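Bristier Homeowners Association
Minutes of the General Meeting
Saturday, November 30, 2019
Clubhouse, lower level

Called to order at 10:04 a.m. by the president, Demetrius Yazzie. A quorum was present, counting proxies.

1. Minutes of the previous meeting
The minutes of the fall meeting were read. One correction: the retaining wall discussed under Repairs is the one behind the Liang property, at the bottom of the hill, and the one by the mailboxes is in good shape. Approved as corrected.

2. Money
The operating account stood at $3,021 after the October bills. Four households still owe for the second half of the year. Letters have gone out to all of them. A member asked if a late fee could be charged. The bylaws allow it but no amount was ever set. Motion to set the late fee at $55, starting with the January billing. Seconded. Discussion followed on whether a household that has set up a payment plan should be charged. The motion was amended to leave those households out. Carried with three opposed.

The reserve account was not touched this quarter.

3. Snow removal
Two bids came in. Skaltier Grounds would plow the loop road and both cul-de-sacs whenever there is more than 3 inches on the ground, with sand on the hill charged separately. Flusero Property Care bid a flat price for the season with sand included, but would not commit to having the hill done before the school bus comes.

Several people spoke about last winter, when the bus stopped at the bottom of the hill and children walked down in the road. The feeling in the room was that the time of day matters more than the price. Motion to accept the Skaltier bid, on condition that the hill is plowed and sanded first on school days and that this is written into the contract. Seconded and carried.

Residents are asked to keep cars off the loop road overnight when snow is forecast. The plow will go around a parked car and will not come back for that stretch.

Mailbox shoveling is still up to each household.

4. Drainage behind Liang
The wall is leaning a little more than it was in the spring. Water comes down between the two lots and has nowhere to go. Mr. Yazzie walked it with a contractor, who thought a drain line along the top of the wall would take care of most of it, and that the wall itself could wait a year if the water is kept away from it. No written estimate yet. The question of who owns the wall came up again. The plat shows the line running on the uphill side, but the wall was built by the association before most of the present owners moved in. Tabled until the estimate arrives and the old file has been found.

In the meantime, please do not pile leaves on the slope above the wall. Someone has been doing this.

5. Dogs
Two complaints about dogs off leash on the path to the creek. A reminder will go in the next newsletter. A suggestion was made to put up a bag dispenser at the top of the path. There was support for it, but also a question of who would empty the can. No motion.

6. Street light at the entrance
Still out. The electric company has been called twice and says the pole belongs to the county. The county says it does not. Mr. Yazzie will write to both of them in the same letter.

7. Clubhouse
The kitchen faucet has been replaced. The back door sticks and needs to be pulled hard to lock – last one out, please check it. Rental of the upstairs room for family parties stays at the same rate for the coming year. A member asked about renting by the hour for short events. The board will look at it and bring back a proposal.

The carpet on the stairs was discussed at some length. It is worn through at the edge of two steps. Motion to have the carpet taken up and the stairs left bare with rubber treads, paid from operating funds. Seconded. Two members felt bare stairs would be noisy and cold. Carried.

8. New business
A request to paint a front door yellow was approved. The owner had brought a paint chip. It was noted that the color list has not been updated in many years and that most requests are approved anyway. Anyone interested in revising the list should speak to the president.

A question was asked about sheds. Sheds are allowed behind the rear line of the house, with written approval before building starts – a shed already standing is not a request.

9. Next meeting
The next general meeting will be in January, same place. The date will be posted on the board by the mailboxes.

Adjourned at 11:55 a.m.

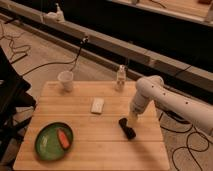
Wooden table with plank top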